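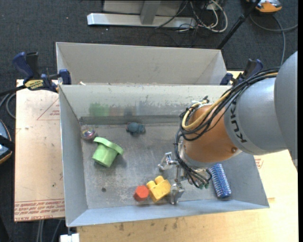

KUKA arm, two bins, a handful of toys. House rules below.

1/ We have a written standard for bin picking at Drenik now. It runs to 62 clauses. Most of them are about cables.

2/ Clause 4: clamp the bins. A bin that can slide will slide, usually toward whoever wrote the calibration.

3/ Hoses and cables get enough slack for the full wrist turn, checked by hand at low speed. Yes, every Sunday. Yes, even if it was fine last Sunday.

4/ Mix your objects. Spiky things, see-through things, blocks with studs. A gripper tested on cubes is very good at cubes.

5/ Log the misses too. Our July sheet has 3,940 attempts and 84 with "weird" in the reason column. "Weird" is now banned under clause 31.

6/ Two people sign off before full speed, and they can't be the same person in a different hoodie — Hivness asked.

7/ Lamrani wants a copy of the whole thing. I'm still fixing the page numbers.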